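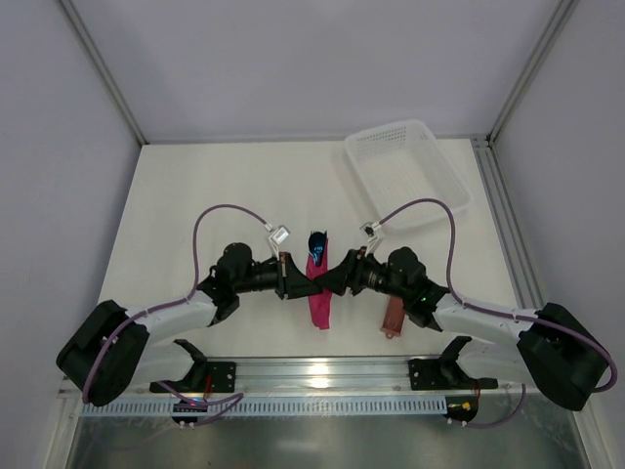

Table Skills 1, Handout 5: Folding and Pinching Napkins
Instructor: Tapio Lahtinen, Neltham evening program

Welcome back, everybody! Today is all napkins, and I can't wait -- this is the session where people go home and start folding everything in the kitchen drawer.

Start with the plain pinch fold. Lay the napkin flat, find the middle with one finger, and lift. Let the corners drop by themselves. Then close your fingertips a little way below the top and hold on. The pleats gather right there at the pinch, and everything above it is free to open out.

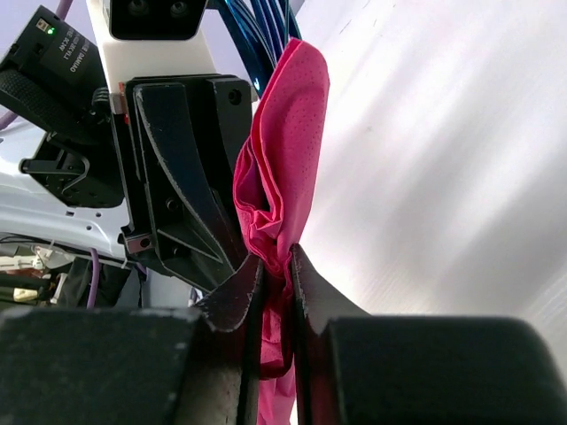
Fig. 1. Pink cloth held at the pinch, with the upper flap standing open and small pleats below it.

Look for one rounded flap and a few layers running side by side. If yours flops over, move your fingers up a bit and try again. I still need two or three tries with a new napkin!

Now the texture. Embossed napkins are my favorite to practice with, and the raised dots help you see
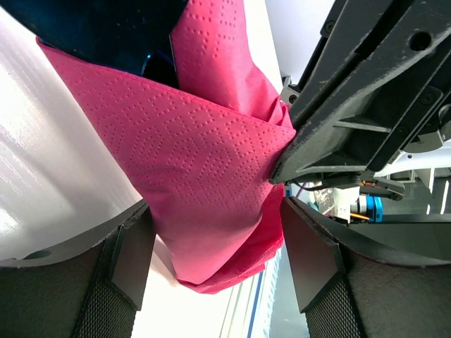

which way each layer is turning (follow the rows of dots across a fold and you'll spot a twist right away). Twist tightly and the creases spread out from that point like a fan. Lovely on a plate, but hard to smooth flat again, so save the tight twist for last.

Storing: fold lengthwise into a long shape and lay it in a basket. Keep colors together if you can. The Masri group's practice pack has 20 napkins, so please return them all.
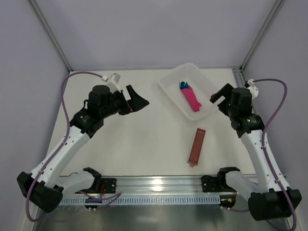

Fig. 2. Folded pink cloth in a translucent white basket, with a small blue item at one end.

For next time: fold 5 napkins at home, any style, and bring the one you like best. Reading is page 46 in the course pack -- the fan fold, which is so much fun.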